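Keeping small succulents alive indoors, what am I doing wrong?

zodwa_m
Right, I give up, I need the hive mind. I've killed two succulents since June and I'm told they're meant to be impossible to kill! Both went soft at the bottom and then just sort of collapsed. I water every Sunday-ish with a little cup, they sit on a table well back from the window, and they came from the garden centre in Nonholm. What gives?

PieterMkhize
Far too much water. I do mine once a month in winter, if I remember, and they look better for it. Is there a hole in the bottom of the pot?

zodwa_m
Erm. No hole. It's one of those pretty pots and I tipped the plant straight in (I can hear you all groaning).

Charmaine O
There's your answer then. Keep it in the plastic one and drop that inside the pretty one. Also, I'd move it right up to the glass. Mine sulked for a whole year on a bookcase and perked up within weeks on the sill.

berkel_gardener
Disagree a bit on the glass. Full sun straight after a dark shelf scorched mine, brown patches all over. Move it a foot at a time over a fortnight. And get some grit in the compost, half and half, the bagged cactus stuff is mostly peat whatever it says on the front.

PieterMkhize
Half and half is overkill for a tiny pot, it dries out in a day. I use the bagged stuff as it comes and I've got 37 of the things, so it can't be that bad.

berkel_gardener
Well, we'll have to differ! I lost a whole tray in that stuff.

zodwa_m
OK so less water, plastic pot, grit (maybe). What about where I put it? I like a few bits of green together on a table, little white pots, that sort of look.

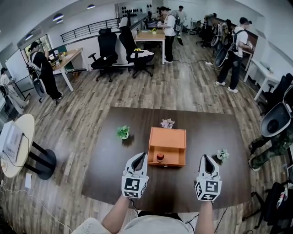

Palesa says to forget the look and buy for the light you've got, and she has a point, a succulent and a leafy plant won't want the same watering even if they look sweet side by side.

Charmaine O
You can group them, just don't water them as a group. That's how I lost my first one.

zodwa_m
Guilty. One cup, straight down the line. Off to find some grit, will report back if number three makes it to Christmas.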